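The spreadsheet Sherif Amrani keeps for his folding project has 40 rows, and the robot arm takes up one of them. The rest cover the things that have to be bought, borrowed or paid for before an arm can do anything useful with a pile of washing: hand-held grippers, spare fingers, storage cards, batteries, drives, insurance, and the hours of people who fold clothes for a living or are willing to learn.

Amrani is head of planning at Skallura, a small firm that wants to put a sorting and folding station into care homes and small hotels. He came to the job from a commercial laundry, where he bought tunnel finishers and presses, and he says the habits of that trade were of limited help.

“With a press you know the throughput, you know the steam bill, and you can ring someone who has had the same model for years,” he says. “With this you are paying for recordings first and machinery second. The finance side found that hard to follow, and for a while so did I.”

The recordings are made by hand. A person picks up, pulls, shakes out and lays down ordinary clothes and bags in an ordinary room, and the hand-held gripper, with its yellow fingers and its numbered sticker, is used on the same fabric. The firm's software people then use the results to teach an arm what cloth does when it is pinched at a corner and tugged from the other end. 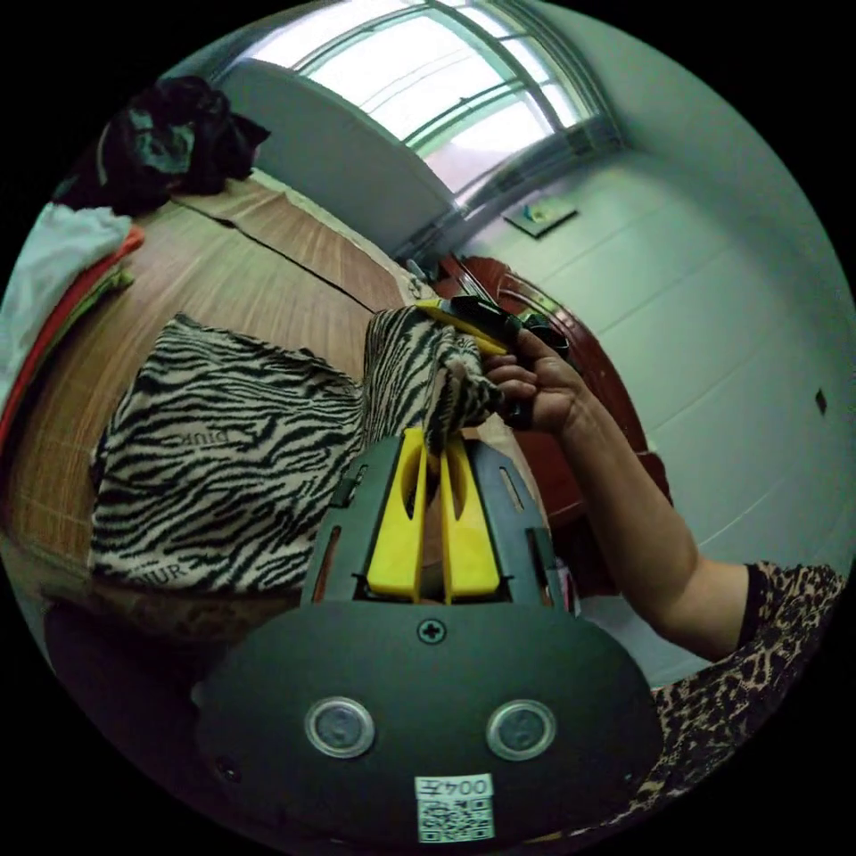

Skallura's first budget assumed that most of the money would go on the arm. A supplier, Clellutex, had quoted for a complete cell with guarding, a table and a year of support, and the board was ready to sign in March. Amrani asked for a delay. His argument was that a cell delivered in spring would stand idle until there was enough material to train it on, while the warranty ran down and the floor space was being paid for.

The board agreed, and the order of spending was turned round. Grippers came first. He bought 2 to begin with and kept a log of every fault, every loose screw and every session lost to a flat battery. Only when the log had settled into a pattern did he order more, and by then he knew what spares to ask for. Fingers wear at the tips. Cables go at the plug. Buttons, which he had worried about, have given no trouble so far.

“Buy a small number and use them hard,” he says. “A month of that told me more than the data sheets did.”

The line he got most wrong was clothing. He had put down a token sum for it, thinking the office could bring in old shirts. Old shirts turned out to be mostly the same shirt: plain, cotton, medium weight. The people building the model wanted strong patterns, dark items that show few creases to a camera, linings, straps, handles and print. The project now has a small clothing fund that is topped up every quarter, and charity shops get most of it.

Rooms were the next item. A rented studio would have been simple to book and simple to insure, but it would have given the same table and the same light day after day. Skallura pays for time in homes and other furnished rooms instead, at a flat daily rate with a deposit against damage. The rate is low. The travel is not, and Amrani now groups bookings by district to keep the van costs down.

He also pays for setting-up time, which an early version of the budget left out. Moving from a table to a bed takes a few minutes on paper and a good deal longer in practice – the garments have to go over, the kit has to be checked and the paperwork has to say which surface was used.
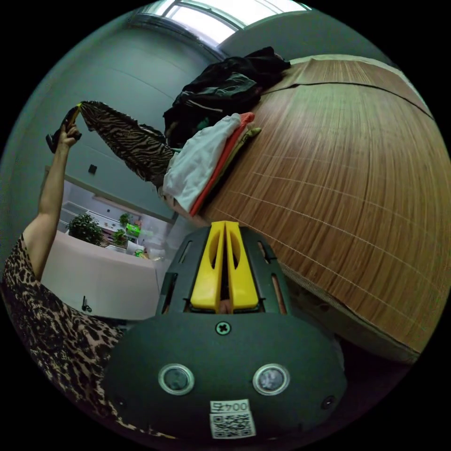 Storage is the cost that other buyers ask him about most. By 2020-12-12, when the accounts for the first stage were closed, the project had 1,854 usable clips. Each is kept in two places, with the original files on drives in a locked cupboard and a working copy on hired servers. Hiring looked cheap month by month, but the bill grows with every session and does not come down again unless someone deletes something, and no one likes to be the person who deletes. Amrani's rule is that any clip marked as spoiled goes after 80 days. He had to write it into the budget notes before it was followed.

Labelling comes out of a separate pot. Skallura placed that work with Qureshi, a family-run firm that had previously transcribed warehouse paperwork, and agreed a price per clip with a fixed number of corrections included. An hourly rate was offered and turned down. It might have worked out lower, Amrani says, but he could not have told the board in advance what the total would be, and at that stage a firm figure was worth paying a little extra for.

The arm itself has still not been bought. Clellutex has revised its quote twice and Amrani has a second one from Cetance, whose cell is smaller and comes without a table. He is leaning towards the smaller one, partly on price and partly on account of the doorways in the buildings it is meant for. Care homes do not have loading bays. A cell that has to be craned in or taken apart on the pavement adds a day's labour at each site, and neither supplier had included that until he asked.

He has three questions he now puts to any seller. Can the fingers on the arm be matched to the fingers on the hand-held units, and at whose expense? Who owns improvements made with the buyer's recordings? What does a visit cost once the support year is over? The second has held things up the longest. One draft contract would have let the supplier use Skallura's clips for other customers, with no discount in return, and the clause went back and forth for weeks.

The plan is to lease for the first year and decide on purchase at the end of it. Leasing costs more over the full term, and he has shown the board by how much. It does mean that the arm can be sent back if the sheets beat it. Shirts and bags are going reasonably well, in his view, and towels are easy. Fitted sheets have their own row in the spreadsheet, with a sum beside it for further sessions and a blank in the column for the finish date.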